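5. The Open Day as a Test Setting

Much of what we know about how our picking cell behaves we learned on our own, with the doors closed and the same people at the keyboard. The open day at Semple changed that in a single Tuesday, and we have come to think of it as the most useful session of the whole project! Visitors drifted in from ten in the morning, stood behind the barrier, and asked for things we would never have thought to try.

5.1 Running the demonstration

The cell was set up as described in Section 3, with the arm working over one bin and the Goltix planner choosing each grasp. We kept the talk short. Kornél Kocsis explained the task in a few sentences, and after that visitors were free to name an item and watch the arm go for it. Two operators shared the console, one for the planner and one for the stop button – a split we had practiced the week before and would recommend to anyone hosting a crowd.

The planner had 3,552 logged picks behind it when the doors opened. The open day added 627 more, all of them attempted in front of an audience and many of them chosen by it. Children were wonderful at this. They went straight for the awkward requests, such as an item lying under another one, and they were delighted when the arm paused to replan. Adults tended to ask about speed first and then, after watching for a while, about how the planner decides which item is on top.

5.2 What was in the bin

We wanted a mix that people would recognize as ordinary clutter, with soft, stiff, and oddly bent things touching each other. Figure 4 shows the gripper over the bin with several items in it, among them a small doll-like figure in blue, a red-orange block, and a black curved object resting partly over its neighbor. Overlaps of this kind drew the most questions of the day.

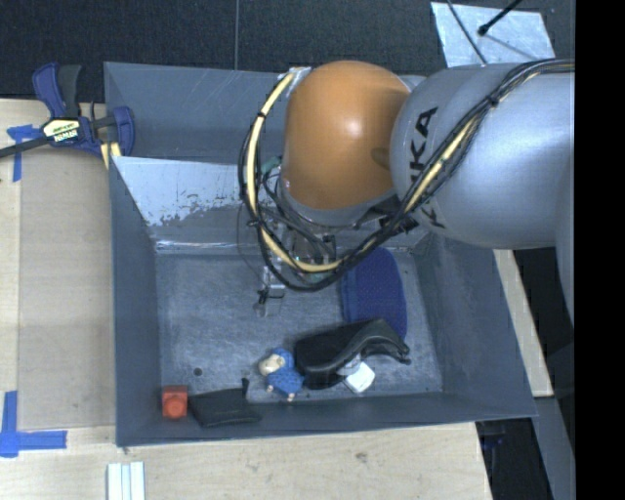 Figure 4. The KUKA arm reaching into the metal bin.

Eilidh Lindsay remarked afterward that the pauses should be shown on a screen, so that people could follow what the planner was weighing up, and that she would happily have stayed another hour if they had been. We agree, and the next version of the Sirier display will have a replan view.

Related items
Grasp Planning Under Partial Overlap with Goltix
Notes from the Proltska Picking Workshop
Sirier: A Display for Shared Robot Cells

Comments (2)

Dougal Ritchie: Great read. Did you log the visitor picks separately from the operator picks? I'd love to see them compared.

Niall Kerr: We tried the two-operator split at our own open day and it made for a much calmer afternoon. Looking forward to the replan view.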